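Bollstead Short Oval Lap and Incident Records

Dataset card, revision 4

Summary

This dataset holds lap times, running order and incident records from late model stock car races at Bollstead, a paved short oval. Each row in the main table is one car on one lap. A second table lists incidents, with the lap on which the caution was called and the cars named in the steward's report. The data was compiled by Shu-fen Man from timing exports and by Orlando Bedoya from the written reports.

The set was built for work on restart behavior and caution length. It can be used for other questions, but the limits listed further down should be read first.

Files

laps.csv — one row per car per lap
incidents.csv — one row per incident
incident_cars.csv — joins incidents to cars
entries.csv — car number, driver code, chassis builder, qualifying position
schema.txt — column types and allowed values

All files are UTF-8 with a header row. The field separator is a comma. Missing values are left blank and are never written as zero.

Columns in laps.csv

race_id: string. Unique within the dataset.
car_no: string. Kept as text so that leading zeros survive. Cars 04 and 4 are different cars.
lap: integer. Lap 1 ends at the first crossing of the line after the green flag.
lap_time_ms: integer, milliseconds. Blank if the transponder missed a crossing.
position: integer. Running order at the line as scored, before penalties.
flag: one of green, yellow, red, white, checkered.
pit: 0 or 1. Set to 1 if the car crossed the pit entry loop during the lap.
restart_row: integer, blank except on the first green lap after a caution.

Timing source

The timing loop at Bollstead was read by a Plakel decoder. Exports were taken after each race and converted with the script rima_convert, part of the Rima toolset. Rima writes a log for every file it reads. Rows it could not parse were entered by hand from the scoring sheets and carry the value "manual" in the source column of laps.csv. That column is otherwise "loop".

The decoder clock drifts. Lap times within a race are not affected, since both ends of a lap come from the same clock, but time of day should not be compared between laps.csv and incidents.csv. The incident times were taken from the race control radio log.

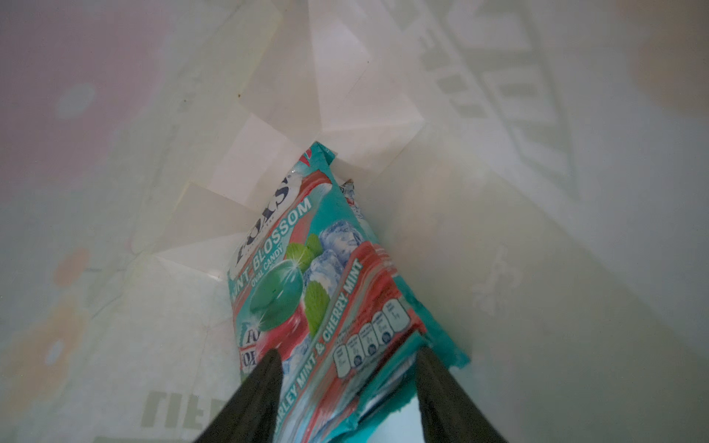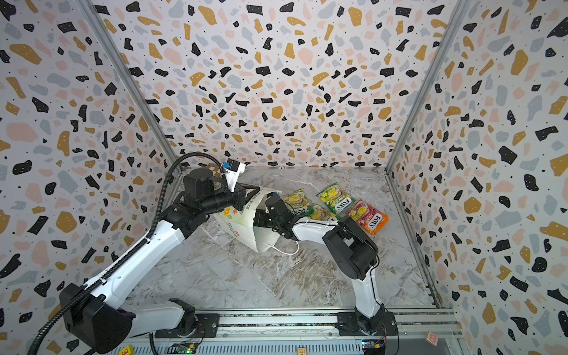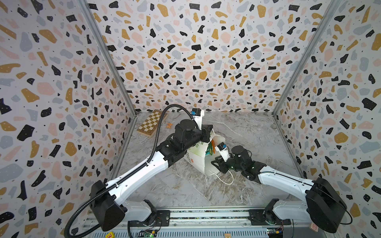 690 words — 3 min read

Incident coding

Each incident has one primary type:

spin — one car, no contact recorded
contact — two or more cars, at least one named as making contact
wall — one car against the outside or inside wall
debris — caution with no car named
mechanical — stopped car, fluid or fire

Where a spin led to contact with a following car, the incident is coded as contact and the spin_first column is set to 1. Orlando Bedoya coded all reports once. Shu-fen Man then coded the same reports without seeing the first pass. Differences were settled by rereading the report, and the final code is the one published. Both original passes are kept in incidents.csv as code_a and code_b.

A wreck on the last lap is a special case. If the yellow came out before the leader reached the line, the finishing order was set by race control from the last scoring loop passed. The position column then shows the official order and lap_time_ms is blank for cars that did not complete the lap under power. These rows have frozen set to 1.

Penalties

Penalties are in entries.csv as penalty_laps and penalty_positions. They are not applied to laps.csv. To get the official result, take the position on the final lap and apply both columns, laps first.

Known problems

The January test session was scored with practice settings and has no flag data. It is included under race_id TEST and should be dropped from any caution analysis.

The Rosales chassis cars changed transponder mounting partway through the season. The new position sits further back on the car. A shift in mounting changes when the car is detected but leaves lap times alone, except on the one lap that spans the change. That only matters if a car was refitted between segments of the same race, and those laps are blanked.

Car numbers were reused. When a team sold a car, the number sometimes went with it and sometimes did not. Join on race_id and car_no together. Joining on car_no alone will mix drivers.

Pit detection misses cars that were pushed into the pit area from behind the loop. Check pit against the incident table if this matters to your work.

Laps slower than 3000 ms over the race median under green are kept. Most are cars with damage that stayed out. Filter them if you are fitting a pace model.

Suggested use

Restart order effects, caution length by incident type, and green flag pace falloff are all supported. Tire wear is not, as no tire data was collected. Fuel load is also missing. Driver skill ratings are a poor fit for this data: the car and the driver change together in most entries, and the two can't be separated with what is here.

Driver names have been replaced by codes. The codes are stable across races. Please do not publish a table that maps codes back to names.

Changes in revision 4

Added spin_first to incidents.csv.
Corrected position on frozen laps, which had followed raw scoring in revision 3.
Changed car_no from integer to string in every file.
Removed duplicate crossings caused by cars parked on the loop under red.

Corrections

Send corrections to Shu-fen Man with the race_id, the car number and the lap. For incident codes, quote the line of the report you disagree with. Fixes are merged on Wednesday and listed in the next revision — files already released are not edited in place.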